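双臂折纸盒:合并平面场景后右臂规划超时,求思路
版块:运动规划与控制 > 双臂协同

楼主 seam_offset
发表于 星期四 21:40

背景先交代一下。任务是双臂把展平的纸板折成盒子,上层用 Povard 做任务编排,下层规划是我们自己包的一层 RRT-Connect 加轨迹优化,感知走头部相机加两个腕部相机。硬件没有动过,这次只问软件。

问题出在“右手按压、左手翻折”这一步。原来左右臂各自维护一份 planning scene,互相只把对方当静态障碍物,能跑,但经常在中间互等。上个月 Nassoro Rweyemamu 提议合并成一份场景,14 维一起规划。合并以后互等没了,但是右臂从按压位姿撤出时频繁超时。规划上限是 5 秒,超时后状态机回退到 home,纸板弹回去,整步重来。

日志里一段典型的:

[planner] group=dual_arm start=press_hold goal=retreat_r
[planner] sampled 2055 states, valid 64
[planner] timeout, fallback=home

采样 2055 个状态,有效的只有 64 个。明显是碰撞检查把绝大部分都判死了。

已经排除的:
关节限位,放宽过,没变化。
自碰撞矩阵,重新生成过,没变化。
纸板碰撞体的膨胀量,从默认值改到零,有效状态略多,仍然超时。

三个视角放在一起,前两个是头部,第三个是腕部:
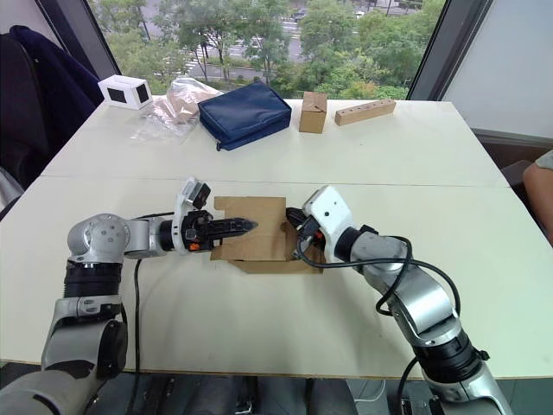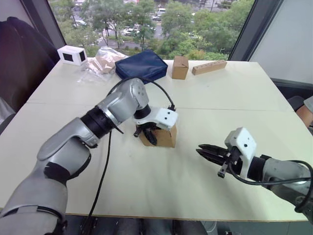
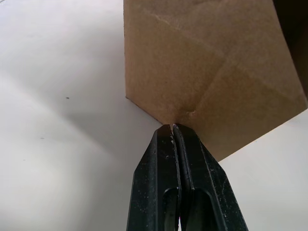
纸板目前在场景里建成两块刚性薄板加一个铰链关节,铰链角由腕部相机估出来的折痕方向更新。我怀疑是铰链角抖动,导致每次规划开始时纸板碰撞体都插进手指里。但把更新频率降下来也只是稍有缓解。有没有人做过类似的?

2楼 gunnel_m
发表于 星期四 22:05

起始状态检查过没有?start=press_hold 的时候手指本来就和纸板接触。如果没有把 finger_link 和 cardboard_link 加进 allowed collision,起始状态就是非法的,有些规划器会先做起点修复,在附近随机扰动,你看到的采样数有一部分可能耗在这里。

3楼 seam_offset(楼主)
回复 2楼

加了。左右两侧的指尖和纸板主面都放行了,起点检查能过。

4楼 gunnel_m
回复 3楼

主面放行了,翻片呢?你说建成两块板,铰链另一侧是独立的 link,ACM 要单独写。

5楼 seam_offset(楼主)
回复 4楼

翻片只对左指尖放行,右侧没有。理由是右手只负责压主面,不应该碰到翻片。明天放开试一次。

6楼 retime_or_die
发表于 星期四 22:31

我的意见不一样,问题不在 ACM。合并成 14 维本身就是错误方向。

撤出动作只需要右臂动,左臂保持。这种情况下用 dual_arm 组去采样,左臂七个关节也被一起采样,而左臂此时夹着纸板,稍微偏一点就碰撞。2055 里面 64 个有效,这个比例和“左臂被随机采样”完全吻合。应该按步骤切规划组:场景共用一份,组还是分开的。场景合并和组合并是两件事,你们把它们绑在一起改了。

7楼 Jonalyn Maglaya
回复 6楼

部分同意。组分开以后互等问题会回来。楼主合并的初衷就是消除互等。

8楼 retime_or_die
回复 7楼

互等是调度问题,放到调度层去解决,不要用规划维度去补。给两条轨迹做时间参数化的时候加一个共享的占用区间,冲突就推迟后启动的那条。Sarik 的执行器里有现成的区间锁,粒度不细,够用。

9楼 Jonalyn Maglaya
回复 8楼

推迟后启动的那条,对刚体搬运可以。折纸板不行。左手翻折有时间要求,压住的那只手晚撤早撤,纸板回弹量不一样。你推迟的那段时间里左臂还在施力,状态已经和规划时的不一致了。我在 Drustavance 那个项目里吃过这个亏,最后是两条轨迹绑定同一个相位变量,任何一边减速另一边跟着减。

10楼 retime_or_die
回复 9楼

相位变量我没有意见,但那也是执行层的做法,和 14 维采样无关。所以结论一样,先把组拆开。

11楼 ramil.p
发表于 星期四 23:12

说一下感知这边。楼主第三个视角里指尖夹住的位置,纸板有一处鼓包,周围带皱褶。如果折痕方向是从腕部图像里拟合直线得到的,这种局部褶皱会产生额外的边缘,离指尖越近影响越大。折痕本身只是一条略亮的斜线,对比度不高,拟合权重很容易被褶皱抢走。

建议:
1. 在图像里按手指的投影轮廓做一个掩膜,向外再扩一圈,掩膜内不参与拟合。
2. 折痕角加先验,用上一步任务状态给出的期望角,残差过大就丢弃本帧,不要更新。
3. 规划开始的瞬间冻结铰链角,规划期间不更新场景。很多人漏掉第三条。

12楼 seam_offset(楼主)
回复 11楼

第三条确实没做。规划线程拿到的是场景的引用,不是快照。规划过程中铰链角在变,前面判有效的边后面可能又无效。这个我认,是 bug。

第一条有掩膜,但是只盖手指轮廓,没有向外扩。

13楼 aileen_yap
发表于 星期四 23:26

引用和快照的问题比 ACM 和维度都严重,建议先修这个再讨论别的。现在的所有日志数据都不可信,包括 64 那个数。

另外问一句,桌面后半部分那些东西在场景里怎么建的?白盒子、透明袋子、深蓝色的包、小纸盒、斜放的长木块。如果用的是深度点云转 octomap,透明塑料袋那块的深度基本是噪声,会有浮空体素。双臂上方的空间被浮空体素占掉的话,撤出路径也会被堵。

14楼 seam_offset(楼主)
回复 13楼

octomap,分辨率默认,没有做滤波。桌子本身是一个 box。

15楼 aileen_yap
回复 14楼

那就在桌面接缝远侧整体放一个 keep-out box,把那一侧的点云全部裁掉。你们这一步不需要过接缝。比调滤波参数省时间,碰撞检查也快,octomap 的体素查询在 14 维下是主要开销之一。

16楼 gunnel_m
回复 15楼

keep-out box 的高度要注意。第二个视角里左臂夹爪是朝下的,腕部上方还有一段线缆拱起来。线缆如果用胶囊体近似过,box 前沿贴着接缝放就可能和线缆的胶囊相交。前沿往后退一点,或者 box 矮一点。

17楼 aileen_yap
回复 16楼

同意往后退。矮一点我不同意,肘部从上面扫过去的时候就没有保护了。

18楼 retime_or_die
回复 17楼

线缆建模本身值得怀疑。胶囊固定在腕部 link 上,实际线缆会随姿态摆动,模型和现实对不上,只会增加误判。我们组的做法是线缆不进碰撞模型,改成限制腕部末关节的累计转角。

19楼 gunnel_m
回复 18楼

限制转角防的是缠绕,防不了勾到桌上的东西。两者都要。

20楼 seam_offset(楼主)
发表于 次日 16:50

按顺序改了,每次只改一项,起始状态用同一份录制的关节数据回放。

第一项,场景改快照,规划期间冻结铰链角。超时次数下降,没有消除。规划结果在相同随机种子下可以复现了,之前不行。

第二项,右指尖对翻片放行。无可见差异。抱歉 gunnel_m,这一条至少在我的数据上不是原因。

第三项,接缝远侧裁点云加 keep-out box,前沿后退。单次碰撞检查耗时明显下降,有效率变化不大。

第四项,撤出步骤切到 right_arm 组,左臂锁定当前关节值,场景仍然共用。回放里没有再出现超时。

所以主因是第四项,retime_or_die 说得对,快照是叠加在上面的第二个原因。

21楼 Jonalyn Maglaya
回复 20楼

互等有没有回来?

22楼 seam_offset(楼主)
回复 21楼

回放看不出来,得上实机。目前只有撤出这一步切了组,翻折和按压仍然是 dual_arm。如果互等回来,我倾向于先试你说的相位变量,区间锁放后面。

23楼 retime_or_die
回复 22楼

翻折那步也建议拆。两只手都在动不等于要联合采样,翻折轨迹可以由铰链角参数化生成,末端位姿直接由几何给出,逆解加平滑即可,不需要采样规划器。

24楼 Jonalyn Maglaya
回复 23楼

这个前提是铰链轴估得准。按 11楼 说的情况,轴偏一点,末端弧线就会拉扯纸板。至少要在夹持方向上留柔顺,导纳参数给软一些。

25楼 ramil.p
回复 24楼

轴不要每帧估。夹住之前用头部相机估一次,夹住以后只用腕部相机修正角度,轴固定。两个量分开更新,稳定很多。Baranauskienė 标定工具箱里有腕部到头部的一致性检查脚本,跑一遍再上实机,外参差一点,轴的方向就会带着系统偏差。

26楼 seam_offset(楼主)
回复 25楼

外参上次标定是四月,中间拆装过一次右腕支架。我先重标,翻折那步的参数化轨迹放到新分支上做,ACM 保持现在的写法不动。快照那个补丁已经提到主干,用同一套封装的可以直接拉,接口没变,只是 getScene() 的返回值现在是拷贝,依赖它原地改场景的代码需要换成 applyDiff()。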